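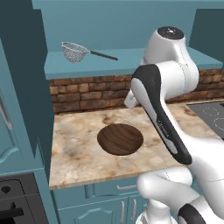 Revathi Rao asked first, before the page was even up, whether the arm takes the prep shifts or just the bits of the prep shifts that wreck your wrists. Fair question. She'd like it in writing, she said, and she'd like to know who gets called in January when it stops.

Short answer, wrists. Longer answer below, typed on my break so sorry for teh mess.

## Buvar kitchen, arm trial, gallery page

The render at the top is from the practice kitchen, simulated. Arm over the counter, wooden bowl, strainer up on the shelf. Everything gets tried there before it gets tried on us. Marble and teal cabinets, very fancy, ours is steel and one dented sink.

### What it's for

Bowls, mostly. Moving them, setting them down, moving them again. We put out 440 meals on a normal day and somebody has to shift all that from bench to bench. Up to now, Lakshmi Poojary and whoever's next to her.

Practice runs so far: 3,567. Most of them boring. Boring is what we want, says Eyvindur Norðdahl, who sets up the runs and has stopped coming to lunch.

### What changes on shift

- Early start moves back 40 minutes for the prep side. Not for dishes, dishes stays the same, yes I asked.
- One person per shift minds the arm. Paid at the lead rate. Gangadharan Thomas got that added, took three meetings.
- Stop button goes on the bench side, at hip height. First plan had it by the door. No.
- Nobody reaches across while it's moving. Tape on the floor, stay behind the tape.
- Tasting, seasoning, plating: people.

### What people said

Lakshmi: fine with it if she can pick the bowls. The light ones slide about, she says, and the people writing the runs have never carried one with soup in.

Gangadharan Achari wants to know about hours. So does everyone. Hours are held as they are through January, signed, copy on the board next to the rota. After that it's a new talk and we should all be in the room for it.

Revathi again: who cleans it? Good one. Right now the answer is "the minder", which means ten extra minutes nobody has put on the sheet. I've sent that up. Twice.

### Still open

Who trains the weekend crew. Where the trolleys go, as the mount takes their spot. Whether the Rostania site gets one too or waits for us to finish. Heard both this week.

Minder sign up sheet is in the dry store, left of the door. Four names on it allready. Add yours if you want the first round of training, and put your shift next to it this time please.

Last edit 3 June 2020. More pictures when I get them.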